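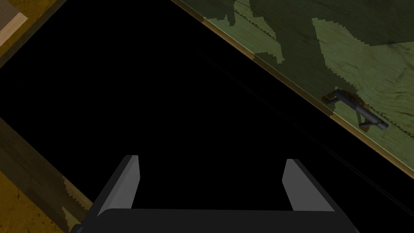 *Gripper open, nothing between the fingers (simulated view)*

**Ticket 371: flood relief parcel list won't sync**

Hiya, me again from the Rustad shelter desk! The Wollum app took all 80 of our family records this morning, lovely, but only 15 have shown up at the Trernel depot (they rang to ask where the rest were).

Tried so far:

- logged out and back in
- swapped to the other tablet
- resent the list 4 times, same error

**Update, 5 April 2025:** cleared the old September list and now they're all across. Still getting the error though, so please leave this open!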